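About Us
Home | About | Programs | Admissions | Visit | Contact

About Omier School of Home and Table

Omier School of Home and Table is an independent vocational school for adults. It offers instruction in household management, everyday cooking, table service and the care of furniture and linens. The school stands at 508 Padilla Street, in a former dry goods store that was refitted for teaching and still has its original front windows.

Our students come to us for different reasons. Many intend to work in private homes, small inns or residential care. Others have recently set up a household of their own and wish to run it well. The school does not separate these groups. All students begin with the same foundation course and choose their direction after it.

Our History

The school began as an evening class in plain cooking, held in the kitchen of the Skava meeting hall. Housekeeping was added at the request of the first students, several of whom had found work in guesthouses and wanted practice in laying a table and keeping a linen closet in order. When the hall was sold, the class moved to Padilla Street and took the name Omier, after the ferry landing at the foot of the hill.

The furniture workshop opened later. It grew out of a short course on cleaning and waxing wood and now occupies the whole rear of the ground floor.

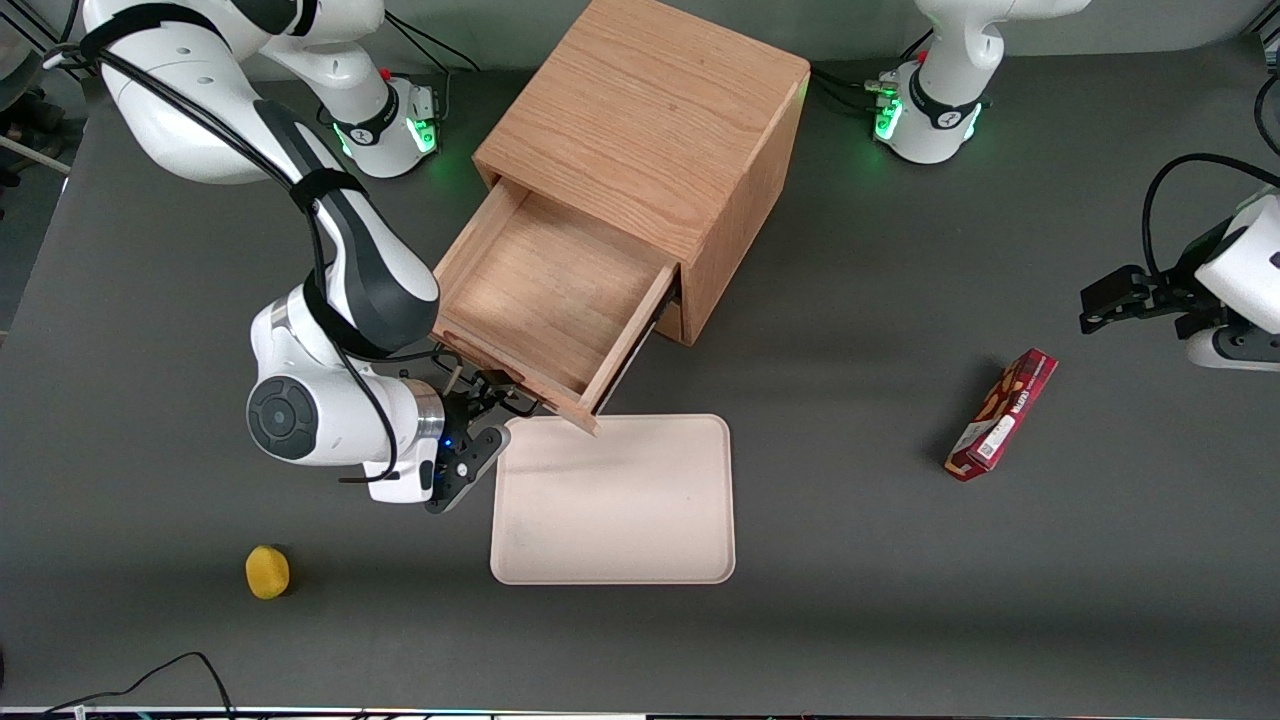 The foundation course is taught over 10 weeks and is offered in the daytime and in the evening. It covers the planning of meals, safe storage of food, laundry and mending, basic household accounts, and the daily and seasonal care of rooms. Evening students follow the same plan of study as daytime students and are assessed in the same way.

How We Teach

Instruction at Omier is practical. A short talk opens each class, and the remaining time is given to supervised work. Students keep a written record of what they have done and what they would change, and instructors review these records at the end of each unit. A student who has not yet met the standard in a unit may repeat it once without further charge.

Classes are small so that every student has a place at the bench or the stove. Students are expected to arrive on time, to wear closed shoes and to leave their stations clean. Aprons are provided. Knives may be borrowed from the school or brought from home, provided they are marked with the owner's name.

Programs of Study

After the foundation course, students may enter one of 5 certificate programs:

Household Management
Family and Small-Group Cooking
Table and Dining Service
Linens and Laundry
Furniture Care and Light Repair

Each certificate includes a placement of 2 weeks with a local employer. Placements in dining service are usually made at the Trotorier, a family-run inn on the river road that has received our students since the program began. Placements in furniture care are made with repair shops in the Skava district and are arranged by the school office. 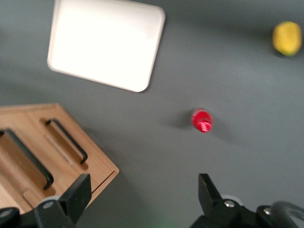 Certificates are awarded on the basis of class work, the written record and a report from the placement employer. There is no final written examination. Former students may return to use the reading room and may attend refresher classes at a reduced fee.

Admissions

Applicants must be at least eighteen years of age. No earlier training is required. The school asks for a completed application form and a short conversation with a member of the teaching staff, either in person or by telephone. Applicants who need help with reading or writing English should say so on the form, and an instructor will arrange suitable support.

Fees may be paid in full or by the month. A limited number of reduced-fee places are held for each intake. Applications for the fall intake should reach the office by June 30, 2023. Those received later will be placed on the waiting list in the order in which they arrive.

Governance

Omier School of Home and Table is a nonprofit organization directed by a board that includes former students and local employers. The annual report may be read at the front desk during office hours.

Visiting the School

Visitors are welcome by appointment. The main entrance is on Padilla Street, and a step-free entrance is reached from the side lane. Street parking is limited, and the Skava bus stops opposite the building.

Apply | Fees and Support | Student Handbook | Directions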